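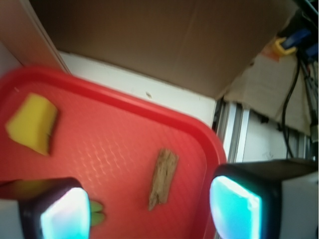

## 4. The Student Workcell and Its Object Set

The Mastix project began in September as the practical half of the second-year robotics course at Drasdale, and was meant to last three weeks. The assignment read, in full, "get the arm to pick things up and put them somewhere else." Teams that had spent the summer reading about grasp planning found the wording insulting, and kept finding it so until they met the sponge.

### 4.1 Choice of objects

Most student work on grasping uses wooden blocks, which are cheap, rigid and shaped like the equations. We wanted objects that would embarrass a good model. Each team was allowed to nominate candidates, subject to two rules: the object had to fit inside the open gripper along at least one direction, and it could not be food. The second rule was added after the first nomination round.

The set that survived mixes foam, plush, plastic, shell and wood. Figure 1, from the wrist camera, has the yellow sponge well away from the rim, a piece of brown wood between the fingers, and a sliver of something green that the left finger mostly hides. Partial views of that sort are common from the wrist, and the segmentation code written by the teams treated them with great confidence. In the first logs a half-hidden object was labeled "carrot" whenever it was green at all, on the theory that carrots have tops.

We had also underrated the tray. It is red, and its textured floor breaks the reflected light into a pattern of pale spots. Two teams independently built detectors that were excellent at finding these spots. One of the teams proposed keeping the detector and changing the task.

### 4.2 Collecting attempts

The arm was driven by Alva, a control package maintained by former students of the course and documented by none of them. Objects were laid out by hand before each run, with no fixed pattern. The instructions asked for "natural clutter," a phrase that produced tidy rows from one team and a heap from another. We left both styles in.

By 20/10/2018 the teams had logged nearly 3000 attempts. We set 2000 of these aside for training and used what was left for testing, after throwing out runs in which the log file was blank or contained only the names of the team. An attempt counted as a success if the object left the tray and was still held when the arm reached the drop point. Under the original definition, which asked only that the object move, the best-scoring policy was one that swept its fingers across the tray.

Figure 2. Fixed-camera view of the workcell. The elephant lies near the lower-left rim, below the shell and the green plush; the carrot is by the back rim.
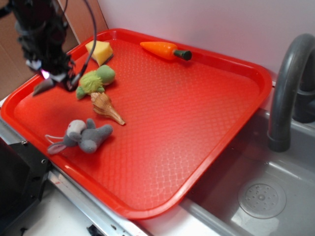

Soft objects turned out to be forgiving in one sense and maddening in another. A badly placed grasp on the plush elephant would often succeed anyway, on an ear or a leg, and the success went into the training data as if somebody had planned it. Policies trained on this data reached for ears. The shell was the opposite case: its ridged top and long pointed tip gave the planner plenty of candidate grasps, and most of them slid off. We considered removing it from the set, but it had by then become the object that students bragged about.

The toy sink was borrowed from a Clonden play kitchen for a later exercise on placing objects, and stayed in the workcell. Its faucet had to be added to the collision model by hand. The team responsible modeled it as a box, safely but at the cost of a good part of the reachable space, and later as a chain of cylinders, after which the planner took noticeably longer to make up its mind.

### 4.3 Grading

Course marks were based on the written failure analysis and did not depend on success rate. Several students regarded this as a trick. The reports improved once they had seen the first set of marks, and the section on lighting, in particular, grew from a sentence to several pages in most teams' final drafts.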